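Gripper and camera trials – your questions

What are you comparing?
Two grippers, the Hilen and the Oltia, on the same simulated arm and base. Each one gets 106 pick-ups per room, and we swap the camera position halfway through.

Why start in simulation?
Speed, mostly! We got through 3,000 attempts in June, and we can put everything back exactly as it was and run it again with the other gripper – a real treat if you've ever tried to do that by hand.

Which camera position is winning?
The high one, tilted steeply down. Priit Raudsepp was all for the wrist camera, but he's coming round. Looking down into a bowl, you can see how the things inside are leaning before you choose a grip.
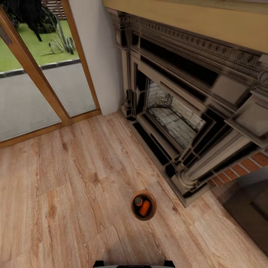 Simulated view, high camera: bowl with two orange cylinders, near the fireplace.

Does the floor matter?
More than we expected. Wood grain and knots confused our first depth settings, so we now test on plain floors too.

Can I try my own controller?
Yes, please do! If it talks to the Prins interface it should load straight in. Write to Sidra Warraich at the Gukthorpe lab by 28th June and she'll send you the room files.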